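Simulation Working Group: revised rules for camera views in bench trials

The revised practice note on simulated camera views takes effect in August. It replaces sections 3 and 4 of the old note and applies to every two-arm bench scene submitted to the shared Lennox library. Scenes already in the library keep their current status until they are next edited, at which point the new rules apply in full.

The main change concerns occlusion. The old note required that the work surface be "substantially visible" from each camera at reset. Reviewers read that phrase in different ways, and two sites could pass and fail the same scene. The new text drops it. A scene must now declare, for each camera, which parts of the work surface the camera is expected to see at reset and which it may lose during a run. A view in which a near object hides the middle of the surface is allowed if it is declared. An undeclared one is returned to the submitter.

Isla Matheson ran the new check against the existing library before the text was settled. Of 2122 stored runs, 57 contained at least one view with an undeclared block across the center of the surface. Most came from a small set of scenes in which a large part had been given a start pose close to the camera. None had been flagged under the old wording.

Submitters should note the following points.

Object placement. The start pose of every movable object must be given in the bench coordinate system, including objects that do not rest on the bench. Clearance between an object and the nearest camera is measured from the outer surface of the object. Several sites had been measuring from the origin of the model, and for large parts the difference is considerable.

Camera pose. Mount tilt must be recorded even when it is small. A view that is level in the scene file and tilted in the rendered output will be treated as an error in the file.

Arm visibility. At least one camera must hold both grippers in view at reset. The remaining cameras are exempt, but a partial view of a gripper does not count toward the requirement. The threshold is 70 percent of the projected gripper outline.

Surface marking. Grid lines on the work surface are still recommended. They should be drawn at a contrast that remains readable in a gray-only render, and the spacing has to be written in the scene file. Dark parts on dark surfaces are permitted. The submitter should confirm that part edges can be separated from the background in every declared view.

Retention. Frames that fail the check are to be kept with the run and marked as excluded. Deleting them breaks the frame count, and the Uvuton importer will then reject the whole run. Runs longer than 900 frames may be split, provided that the split does not fall inside an excluded section.

There was some disagreement over the exemption for secondary cameras. Angus Purves argued for a fixed limit on how much of any view a single object may cover. Nanna Brøndum pointed out that a fixed limit would rule out close work with large parts, and that a learning system trained only on clear views tends to do poorly when one is lost. The exemption stays for now. It will be reviewed once the Belent and Pronex sites have each completed a full round of submissions under the new text.

The check script has been updated to match the note. It reads the declaration block first and stops if the block is missing. Questions on the declaration format go to Ailsa Pollock, and requests for a temporary waiver to Alistair Galbraith, by noon on the Tuesday before a submission closes.

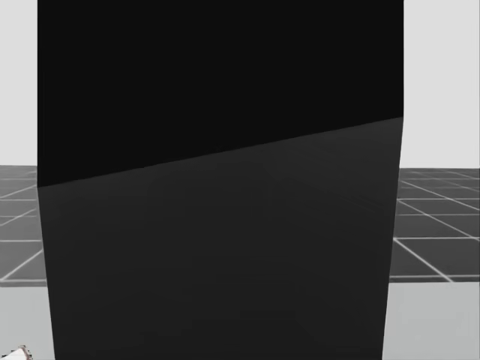
Simulated bench view with a dark block in front of the tiled work surface.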